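Brondia Quotes, README

Sayings on patience and work, 548 lines, one per row. Columns: text, author, topic, source. Last update 6 Sep 2019.

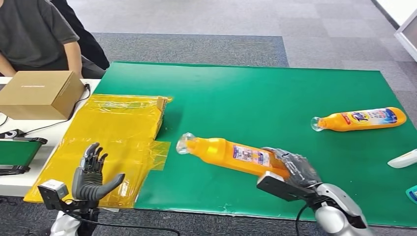 Known problems
- 20 rows with no author, marked "unknown"
- proverbs filed twice, under both languges
- topic tags by Lesia Stetsiuk, not rechecked

Use
Free for sites and print. Credit Brondia. Corrections to Soo-ah Jang, row number pls. 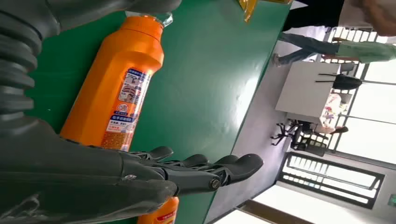 Gray hand, fingers over the green tabletop.

Next: 40 more on friendship, probly December.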